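okay so I have been promising a thread on how we finally quit our grocery habit of spending 300 dollars every two weeks and still ordering takeout. get a drink, this one rambles

background: two adults, one kid who eats like three kids, one small kitchen. I am not a budget person. I have downloaded every budget app there is and deleted them all by the next morning

what got me started was a shoebox. I was looking for a warranty card in September and found a whole pile of grocery receipts in there, and I sat down on the floor and read them like a novel. we bought cumin FOUR times. who is eating this cumin

so I texted my friend Romain Arnaud, who used to run the kitchen at a little lunch place called Savley, and asked him how restaurants don't go broke doing what I do. his whole reply was "do you know what's in your cupboard right now?"

reader, I did not

step one then was the inventory. I did it on paper because if I open my phone I end up looking at couches. one page for the fridge, one for the freezer, one for dry stuff. took me a whole evening and I found a bag of lentils from our OLD apartment. we moved those lentils. we paid movers to carry those lentils

I wrote down everything, even the embarrassing things (three jars of the same mustard, all open)

step two: no big shop until the list gets shorter. we bought milk, eggs, bread, fruit and salad stuff and that was it. everything else had to come off the page

first week was kind of fun. second week was weird. there was a night of rice, canned corn and a very old packet of gravy and my kid gave it a score of 8 out of 300. I didn't know we were scoring out of 300 but that's the scale in our house now

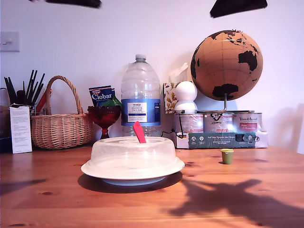
anyway, by the end of week two the dry goods page was mostly crossed off and I could see the back wall of the cupboard for the first time since we moved in. it's yellow! I had no idea

step three was the one that really changed things and it's so dull. I pick dinners first and THEN write the list. I know, I know. everybody's grandma did this. I was walking into the store hungry at 6 pm with no list and coming home with fancy crackers

I do five dinners, not seven. one night is leftovers and one night is whatever (toast. it's toast)

somebody's going to ask what the five are so, a normal week: a soup, a pasta, something with beans, a tray of chicken and vegetables, and eggs in some form. the soup is always bigger than it needs to be and turns into lunches

for the beans I went back to dried, which I used to think was for people with more patience than me. you soak them overnight and then they sit on the stove while you do other things. the only trick I've got is to salt the soaking water. Romain says so and I'm not arguing with a man who cooked that many beans

stuff I tried that did NOT work for us, in case it saves you the trouble

a cash envelope. I lost the envelope

shopping at three different stores for the deals. the gas and the whining from the back seat ate up anything I saved

cooking everything ahead in one go. I know people swear by it! by the fourth day of the same chili I was ready to move out

one of those meal kits. tasty, but so many tiny plastic bags, and I still had to chop everything

oh and the coffee. every thread like this tells you to give up coffee and I'm not going to. I get a bag from Bailly, the roaster by the train station, and it's the best part of my morning. cut something else. I cut the fancy crackers

(I miss the crackers)

numbers, because people always ask. we used to spend 300 every two weeks. the first month after the inventory I was so proud of myself and then I added it up and it was 290. TEN DOLLARS. I nearly threw the whole notebook in the trash

the first drop was tiny because I'd gone and restocked everything I'd just used up, all in one trip, like some kind of squirrel. my neighbor Yannick Roussel laughed at me for a solid minute when I told him

after that I made a rule that a thing only goes on the list if it's in one of the five dinners or it's breakfast. and the takeout pretty much stopped on its own, which was where most of the money was leaking out. last month we had one order, 44 dollars, for a birthday, and it was great and I regret nothing

things I still buy too much of: lemons, yogurt, any kind of pickle

things I still throw out: cilantro. always cilantro. if you have a way to keep it alive past day three please tell me, I've tried the glass of water and I've tried the paper towel

a few people asked for the notebook page so I'll type it up this weekend. it's nothing special - item, how many, a box to cross off. mine has soup on it

and if you do the cupboard thing, tell me the oldest thing you find. I want to know if anyone beats the lentils (we ate them, by the way. took forever to go soft. they were fine)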